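Workshop notebook, 4 Mar 2022

Kettle on, radio on, bench more or less clear. Spent most of today on the Silano irons and I want to get it down before I forget which club got what.

The set came in as 4 iron to pitching wedge, all the same make of shaft, and the complaint was the usual one: the 7 goes lovely, the 5 goes left, and the wedge feels like somebody else's club. I had the lot on the swingweight scale before touching anything. The 5 and 6 were both well heavy compared with the rest, and the wedge was light, so the owner wasn't imagining it. Lie angles next. The 5 was more upright than the 6 and the 7, the wrong way round for a set that is supposed to go flatter as it gets longer, and that would send it left all day long. I'm guessing it was bent once for somebody else and never put back.

Bent the 5 flatter in the machine, small pulls, checking after each. These are forged heads so they move nicely. I got greedy on the second pull and had to come back a touch - same mistake as last time, so note to self (again!): stop early and measure. Left the 4 alone as it measured fine.

Weights. Pulled the grip off the 5 and found a lump of old lead powder and glue down the butt end, plus two layers of tape more than the others. Cleaned all that out, one layer of tape, new Clomik grip, and it dropped straight into line with the 7. The 6 was the same story with a bit less muck. For the wedge I've put a strip of lead tape low on the back of the head for now, so it can be hit on the range before I do anything permanent.

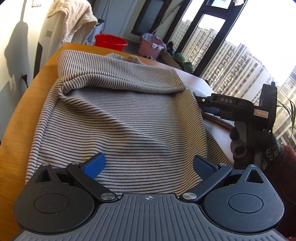
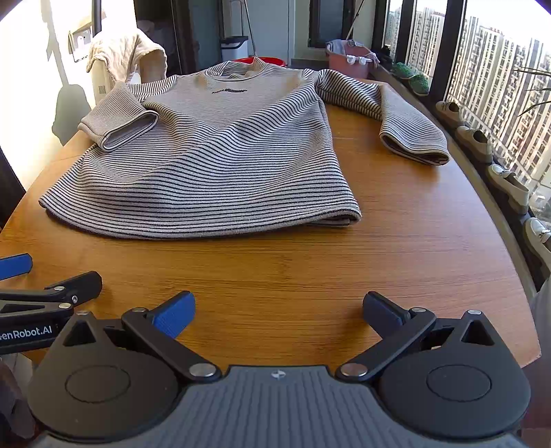
Now the driver, the Arer, which I've been putting off. It's the one with the rattle. I was sure it was a bit of loose epoxy floating about in the head, and I squirted rat glue in through the weight port last week and left it face down overnight. Still rattles, so either the bit is stuck behind the rib or it's in the shaft tip. Pulled the shaft this afternoon with the heat gun, very gently, as the tip is graphite and I didn't fancy buying another. Tapped it on the bench and out came a crumb of dried epoxy the size of a grain of rice. Shook the head on its own: silent. So it was the shaft all along, and I've added a blob of glue to a perfectly innocent clubhead. It will have put the weight up a hair but I can live with that, and I'll take it off the screw weight if it bothers anybody.

Had the launch monitor going for a while after lunch with my own 7 iron, mostly to see whether it's still reading low on spin. With the old range balls it was giving me 3234 at one point and then silly numbers under 3000, same swing as far as I could tell. Put the proper balls down and it settled. So please, whoever uses the net next, don't judge a shaft off the range balls! They're fine for warming up and checking strike and that's it. I also moved the unit back to the tape line, as it had crept forward and wasn't square to the mat.

Swing speed trial with the Michalski driver shaft, the softer of the two. I had 90 mph on the easy ones and it felt very whippy when I went after it. Everything started right and stayed there. I want to try it tipped shorter before giving up on it, but I'd rather sort out the stiffer one first, and that needs an adapter we haven't got. Ordered.

Things to do:

Loft check on the whole Silano set, only did lies today.
Re-shaft the Arer once the tip is cleaned up properly. Use the slow epoxy this time and leave it the full cure.
More grip solvent, down to the last inch in the bottle.
Ferrules, black, the longer ones. We've got 8 left and the June orders always eat them.
New blade for the grip knife. The old one skated off and nearly had my thumb.

One other thought about that wedge. If the tape gets a thumbs up I might swap to a heavier tip pin, but the shaft would have to come out for it, and it's bonded in with something that looks like it was mixed with a trowel. Might just leave the tape on. Plenty of good players do. Scale is switched off, the heat gun was still warm when I left it on the stand.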